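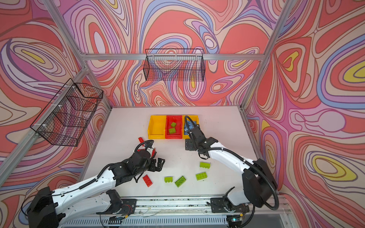
4. Sorting the Bricks

You have built the model, admired it, photographed it for relatives who did not ask, and taken it apart. Now the bricks have to go back in their bins. Most owners of the Tonum Brick Set skip this section and come back to it in October with a question.

Before you start

Clear the tabletop of mugs and mail. Line up the storage bins along the back edge, touching or nearly so. Bins placed at the front get elbowed.

Note: Bin color and brick color are not required to match. The set ships with red and yellow bins and has never shipped with a light blue one. We have received your letters.

4.1 First sort

1. Pick one color and stay with it until it is done. Light blue is a good choice, being easy to spot on a white table.
2. Put the whole color in one bin. Do not stack the bricks. A pile is fine.
3. Move to the next color and the next bin. Lime green goes in the red bin if you follow our chart, and wherever you like if you have lost it.
4. Keep one bin empty until the end. The red bricks will need it.

Caution: Do not pour. A bin tipped from shoulder height empties in 2 seconds and takes the rest of the evening to refill.

4.2 Strays

5. Look under anything that crosses the table, cables included. Red bricks are fond of cables.
6. Check the table for small bricks lying close to larger ones. They are easily taken for a bit of the neighbor.
7. Run a hand along the outside of the bins, then check the floor in socks. Shoes are safer but find nothing.

4.3 Storing the bins

8. Press the lids down at all four corners. Lids are sold separately (part 196).

Note: The Conen lid fits the Ostach bin if you lean on it. The Ostach lid does not fit the Conen bin, however you lean.

If a brick is still missing, see Section 8, Replacement Parts. Single bricks cannot be ordered. The smallest bag holds 100.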